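Cell notes, 24 July 2018

The Ellum two-arm cell is back in service after the hand swap. Both hands were re-zeroed against the model at finger joint level, and the right wrist offset was corrected by 2 mm. Serena Santoro has moved the service interval to 4000 cycles - the old figure suited the grippers, and these hands need tendon checks sooner. Run the simulated table before powering the arms, and log any joint that drifts.
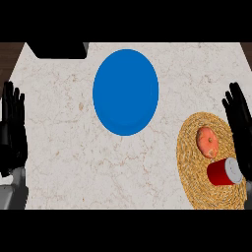
Simulated table, both hands raised: plate, fruit and can on marble.

The next tendon check is due in October.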